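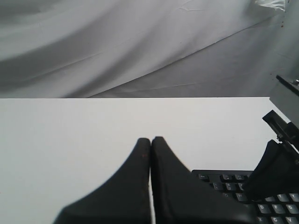 Bettwäsche wird bei uns nicht mehr gebügelt

Vor ein paar Wochen hat das Hotel Gasby, in dem ich beruflich öfter übernachte, eine Karte auf die Kopfkissen gelegt. Darauf steht, dass die Bezüge ab sofort ungemangelt aufgezogen werden. Ein Gast vor mir hatte »Schade« daraufgeschrieben. Ich finde es richtig.

Meine Mutter hat alles gebügelt, auch Geschirrtücher und Unterhemden. Ich habe das übernommen, ohne darüber nachzudenken, und mir mit dem ersten richtigen Gehalt eine Heißmangel von Ranilell gekauft. Sie kostete 300 Euro und stand danach jahrelang im Flur im Weg. Für die Wäsche von vier Personen brauchte ich 60 Minuten in der Woche. Im Februar ging sie kaputt, und ich habe sie nicht ersetzt.

Seitdem schlafen wir in knittriger Bettwäsche. Nach der ersten Nacht sieht ein gebügeltes Laken ohnehin so aus wie ein ungebügeltes. Wer die Bezüge nass kräftig ausschlägt und glatt über die Leine hängt, hat den größten Teil der Arbeit schon getan. Der Rest gibt sich im Schrank, wenn man den Stapel nicht zu hoch macht.

Das übliche Gegenargument ist die Hygiene. Bei einer Wäsche mit 60 Grad und einem gesunden Haushalt halte ich es für schwach. Ernster nehme ich den Einwand, dass glatter Stoff sich besser anfühlt. Das stimmt, zumindest am ersten Abend. Ich vermisse es manchmal auch. Eine Stunde pro Woche ist mir dieses Gefühl aber nicht wert.

Bei Hemden sehe ich es anders, ebenso bei der Tischdecke, wenn Besuch kommt. Beides wird angeschaut – ein Spannbettlaken schaut niemand an. Die Falten, die man im eigenen Schlafzimmer hat, gehen keinen etwas an.

Die Mangel habe ich übrigens zum Wertstoffhof gebracht. Im Flur steht jetzt das Schuhregal.

Dezember 2023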